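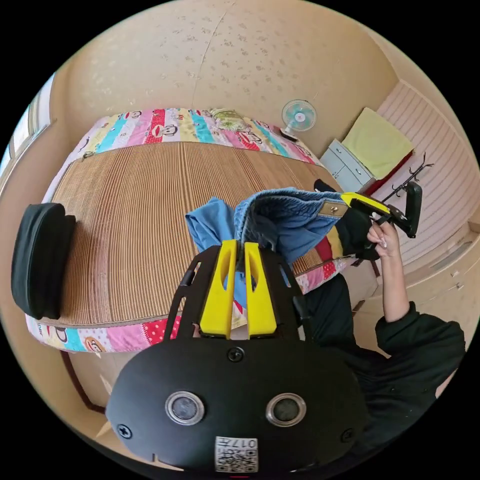 Hareck ha presentado los resultados de Olis, un método para enseñar a un robot de dos brazos a doblar ropa a partir de demostraciones hechas a mano en viviendas particulares. El trabajo se ha centrado en prendas que suelen quedar fuera de los ensayos de laboratorio, por su peso o por la cantidad de costuras y cierres que llevan. En las demostraciones, una persona maneja las pinzas directamente sobre la superficie en la que trabaja, como en el caso de unos vaqueros azules que se doblan encima de una esterilla de bambú, con una de las pinzas sujetando una esquina de la tela. Las cámaras montadas en las propias pinzas registran el movimiento y, con esos datos, se entrena después el modelo que controla los brazos.

El conjunto de datos reunido para Olis consta de 1.571 demostraciones de doblado, grabadas en dormitorios, salones y cuartos de plancha. La compañía decidió no fijar las condiciones de la vivienda: las personas que grabaron trabajaron con la luz que había en la habitación y sobre la superficie disponible, ya fuera una cama, una mesa o un sofá. Tampoco se retiraron los objetos de alrededor. Las únicas instrucciones se referían a la posición inicial de las pinzas y al momento en que debía darse por terminada cada demostración.

El método parte de una observación hecha en un proyecto anterior de la compañía, Pant, dedicado a manteles y toallas. En aquel trabajo, el modelo predecía la trayectoria completa de las pinzas desde el primer agarre. El procedimiento funcionaba con piezas rectangulares y finas, pero fallaba con tejidos gruesos, que se abren al soltarlos o arrastran consigo la capa inferior. Olis divide el doblado en tramos cortos y vuelve a calcular el siguiente agarre al final de cada uno, con la imagen que en ese momento reciben las cámaras de las pinzas. El modelo estima además qué borde de la prenda corresponde a la capa superior, un dato que en Pant no se utilizaba.

Para la evaluación se prepararon 20 prendas que no aparecen en el conjunto de entrenamiento, entre ellas pantalones vaqueros, camisas, sudaderas con capucha y una chaqueta acolchada. Cada prueba comenzaba con la prenda arrugada y terminaba cuando el robot se detenía por sí mismo o cuando se agotaba el tiempo. Olis completó el doblado en 153 intentos sin intervención humana. Se consideró completado un doblado cuando la prenda quedaba en un solo paquete, sin mangas ni perneras fuera del contorno, según el criterio de dos evaluadores que no habían participado en el entrenamiento.

Los fallos se concentran en dos situaciones. La primera se da cuando la cintura del pantalón queda vuelta hacia dentro y el modelo confunde el forro con la cara exterior. La segunda aparece en superficies blandas, donde la punta de la pinza recoge parte de la colcha o de la sábana junto con la prenda. En este segundo caso el robot suele continuar el movimiento sin detectar el error. El informe técnico recoge ambos casos por separado e incluye las secuencias en las que se produjeron.

Los ensayos también compararon el modelo entrenado con todas las viviendas con otro que solo recibió demostraciones grabadas sobre mesa. Este último obtuvo resultados similares cuando la prueba se hacía en una mesa y empeoró en las camas, sobre todo en los primeros agarres. Hareck interpreta que la variedad de superficies influye más en el resultado que la variedad de prendas, aunque el estudio no separa del todo los dos factores y será necesario repetirlo con un reparto distinto de los datos.

El entrenamiento y la gestión de las grabaciones se han realizado con Fumis, la herramienta interna de la compañía para sincronizar las señales de las dos pinzas. Fumis descarta de forma automática las demostraciones en las que se pierde la posición de una de ellas, y las restantes se revisan a mano antes de incorporarlas al conjunto.

La siguiente fase comenzará en julio e incluirá ropa de cama y prendas infantiles. Hareck prevé publicar entonces el protocolo de grabación y una parte de las demostraciones. Olis no está disponible como producto y la compañía no ha fijado un calendario comercial. El informe técnico puede solicitarse al departamento de comunicación de Hareck.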